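Home | Reviews | Workplace | Archive

Tendeo two-arm bench cell: review after 12 weeks on the returns table

Posted 2024-06-26 by Marisol Carhuamaca

Our returns room at Grurnden handles headphones from schools and rental desks. They have to be sorted, checked, wrapped and put back in bins. Since spring, two of our four benches have run on the Tendeo cell.

What it does well

Hard plastic parts are easy for it. It picks up a headset by the band and puts it in the right bin without trouble. On a good shift we get 84 sets through per bench, and Ataberk Özkan, who used to do that by hand, now handles repairs most of the day. He asked for that work and got a pay step with it.

What it does badly

Cables. Loose ones slide out of the grip or catch on the next set. Ones that are already coiled give it less trouble, so we now ask the schools to wrap them before shipping — some do. The fingers also pick up scuffs and dust and need a wipe every shift.

What changed for us

Nobody was let go, but the evening shift went from three people to two. Su-chen Shih says the room is quieter and she misses the talk. Training took 10 days, nearly double what the sales sheet said.

A cable pick on the cat-ear sets, with the black cord running down between the fingers: 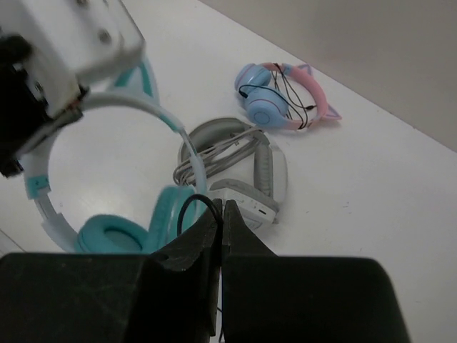 Verdict

Worth it if most of your stock is rigid and you have repair work to move people into. I would not buy it for cables alone. We are keeping both benches and will look at the softer finger pads when the lease comes up.

Shares: 12 | Comments: 2

Contact | © Bradance Workplace Reviews | Back to top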